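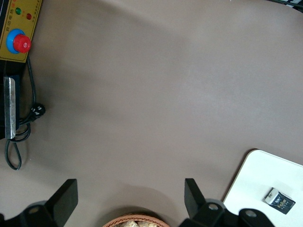

A workstation on the packing line, with the gripper and the red stop button at the left.

Packing operators, Linholm site
Kivau is looking for packing operators to work beside the robot arms on our small goods line. Start date: February.

The arms now do most of the picking and placing. Operators used to do this by hand, up to 40 trays an hour. The job today is mostly setting out goods, clearing faults and checking finished packs – there is less lifting, but more standing and watching. You will also log each stoppage on the Brendeo screen.

You need steady hands, good close sight (glasses are fine) and enough written English to fill in a fault report. We do not ask for experience with robots. Training takes 72 hours, paid at the full rate, and includes the stop and restart procedure.

Shifts are early or late, changing weekly. Breaks are fixed and the arms are paused for them.

Apply in writing to Kivau, Linholm, quoting reference 103.
Closing date: Oct 30, 2022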